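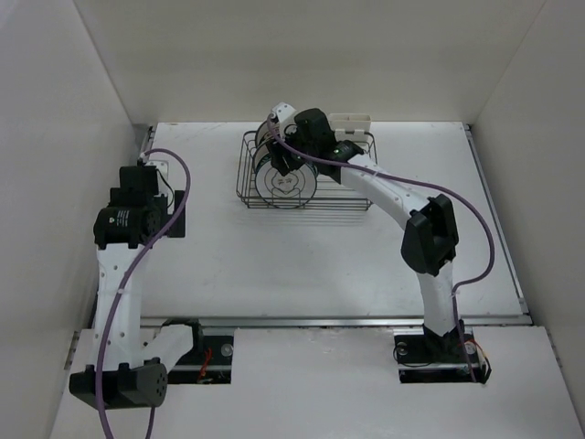 3.2 The wire basket as a category of container

Most of the storage literature is about drawers. Drawers are easy to study: they have a front, a label if you are lucky, and a limit beyond which they refuse to close. The open wire basket has none of these, and it accounts for much of what ends up on household worktops. Diekmann's Plaltholm survey asked 300 households where they put things they meant to deal with later, and 59 of them gave an answer that came down to "the basket". Several seemed surprised that there might be another answer.

Figure 3. An open rectangular wire basket towards the back of a white tabletop, with two white discs and a small white container inside.

We class the contents of such baskets by posture. An item may lie flat, lean, or stand on its edge. The nearer disc in Figure 3 stands on its edge, with its drawing of concentric circles facing outwards, and is coded E. The small container in the back right corner, propped against the wall behind, is coded L. Coders were told to ignore whether an item looked comfortable, after a long afternoon in July lost to that question.

Posture matters to the person looking for something. Round, flat objects stored on edge take up little of the floor of a basket and can be picked out by the rim. They also roll, a habit on which the Ullitz guidelines are silent. Corners do better. In our coding of 600 baskets, small upright items in corners were the ones most often described by their owners as "put away", even when the same owners called the basket as a whole "a mess".

Colour gave more trouble than expected. White items against a white wall, as in Figure 3, were missed by first coders often enough that we brought in a second pass for all pale contents. The second coder was paid by the hour and found a good deal more. Disagreements were settled using the Ondrejka rules, which favour whoever has written the longer note.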